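I'll say it up front: I think we've gotten lazy about night watches, and I include myself.

I've been helping move other people's boats for long enough to remember when the person on the midnight to four stood in the cockpit and looked around. Now half the crews I sail with sit below the hatch with a hot drink and stare at the plotter. I did it myself last August, on a 37-foot sloop we were taking up from Tavares to Lutwood, a trip of 310 miles if you don't get pushed around (we got pushed around). It was raining, the screen was warm and bright, and I talked myself into believing that was the same as keeping watch.

It isn't! A radar set will show you a freighter. It may not show you a little fishing boat with a dead battery, and it surely won't show you that your own jib is chafing through at the shroud. Your ears and your face pick up plenty of that, but only if they're outside with the rest of you.

What bugs me most is the watch schedule. Owners want to save on crew, so they'll do a passage with two people, four hours on and four off, and act like it's fine because the autopilot is steering. By the third night those two people are zombies. I've been one of them. I once reefed the main, went below, and couldn't remember if I'd reefed the main.
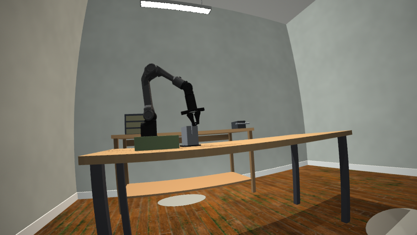

Hanna Domański wrote to me that I was being too hard on short-handed crews. She and her husband have done 53 nights at sea as a pair, she said, and they take three hours each after dark, then nap all day long if the weather lets them. In her view a rested couple beats four strangers who were introduced on the dock that morning.

Okay, fair. I've sailed with the four strangers too, and one of them was seasick until we tied up. But Hanna and her husband know each other's habits and they own the boat. A paid delivery has a date on it, and a broker calling to ask where you are, and that's when the naps get skipped.

So my vote is for three people on anything that runs past a second night — and a rule that whoever has the watch gets up and takes a slow look all the way around every ten minutes. Set a kitchen timer. Mine cost next to nothing and it lives in my jacket pocket.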